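Tulico sets out cloth-covered sorting tables at Clurumska store

Tulico has begun using felt-covered tables for the sorting of mixed household goods and toys at its Clurumska store, after a trial that ended in November. The tables replace bare worktops, which were blamed for chipped glass and for small items rolling on to the floor.

The covering is laid across the whole of the worktop and taken over the rim on all sides. The corners are rounded, so there is no hard point for a sleeve or a box to catch on. The felt is brushed at the end of each shift and changed when it becomes marked.

Goods reach the store in unsorted cartons, mostly from house clearances. Each carton is emptied on to a table and the contents are grouped before anything is priced or shelved. Under the previous arrangement, bottles and jars were taken to a separate bench and toys went straight into tubs. Both now pass over the same surface, and the tubs are filled at the end.

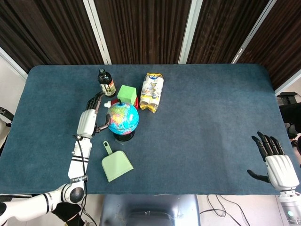 A desktop globe, a green foam cube and a dark glass bottle on one of the felt-covered tables.

Carter Bergeron, who runs the sorting floor, said the main gain was in the handling of round and top-heavy items. "A globe on a small base will travel on a smooth top if someone leans on the other end," he said. "On felt it stays put. Glass is the same. You can set a bottle down without listening for it."

The trial covered 300 cartons over 5 weeks. Breakages were logged by type, with glass, ceramics and hard plastic entered separately. Tulico has not released the full log, but said that three glass items were broken at the felt-covered tables during the period, all of them while cartons were being lifted and none during sorting.

Some drawbacks were noted. Small screws and beads sink into the pile and are harder to sweep up than on a bare top. Adhesive labels can pull fibres from the cloth if an item is put down label first, and staff have been told to stand labelled bottles upright. Damp goods are kept off the felt altogether and are dried on racks beforehand.

Colour was also considered. A pale cloth was tried first and showed dirt within two shifts. The darker slate blue now in use hides light soiling, and bright pieces such as toy blocks are easy to pick out against it. Dark items are less so, and the lamps over the tables have been lowered to compensate.

The cloth is supplied by McIntyre, which cuts it to the size of each table. Tulico plans to fit the same covering at its Stovska store once the worktops there have been re-levelled.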